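How to Fold Soft, Lace-Trimmed Clothes on the Bed (Without Buying Anything)

By Dorottya Deák
10/20/20

I don't believe in most folding systems. I tried the one where every shirt stands up in the drawer like a file card, and by February my drawer looked the way it always had, except I had spent an evening on it. So take this as a method for one annoying kind of laundry: thick, felt-like tops and thin pajama things with lace on the edges.

You need a bed. A table is supposed to be better because it's hard and flat, but my kitchen table in Alldale is too small for anything with sleeves.

1. Pull the blanket reasonably flat. A plush one is fine. The pile grips the fabric a little, and I've come to prefer it.

2. Take one piece out of the heap and lay it in the middle. Leave the others farther up the bed. If two lacy things are touching, separate them before you pull on either one. Lace catches on lace.

3. Open the collar first. This is where I disagree with every video I've watched. They start with the sleeves, and then you have a tidy rectangle with a crushed collar inside it.

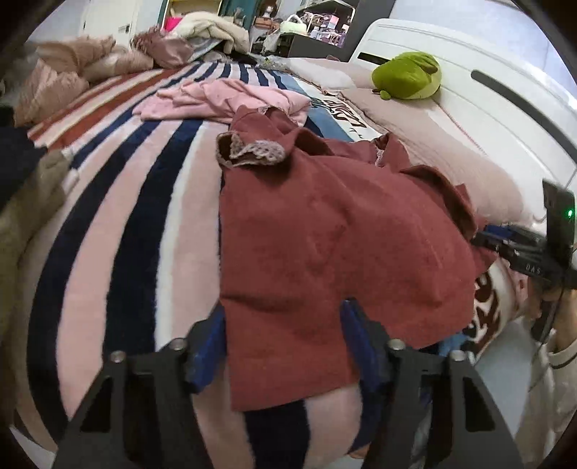
4. Press from the middle outward with your palms. Don't tug at the edges. Felt-like cloth stretches if you pull it, and I have one sweater with a permanent wave along the hem to prove it.

5. Bring in any flap that hangs to one side, then fold both sides toward the center. Keep the lace on top where you can see it.

6. Fold the bottom up once. The guides say thirds. With thick fabric, thirds gives you a lump that rolls over in the drawer, so I stop at half.

7. Do the thin pieces last and set them on top of the pile. I fold those in quarters and don't fuss.

What about folding boards? I borrowed a Rukik board for a week. It was good on T-shirts and useless on anything with a collar that won't lie down. Lavender sachets, drawer dividers, tissue paper between layers — maybe, if you're putting things away for years. For clothes you'll wear again soon, I can't see the point.

Creases will come back anyway. Hang the thing in the bathroom while you shower, or wear it creased.

Comments (3)

marlo_v: Collar first does help. Still think thirds is better for a deep drawer.

Stavthorpe Gran: I tuck tissue under lace and always will — but I agree about the board!

kit200: What do you do with hoods?

Recent posts
Do You Need to Wash New Sheets?
The Vass Drawer Liner, Six Months On
Getting Pilling Off a Blanket
Sock Storage: I Gave Up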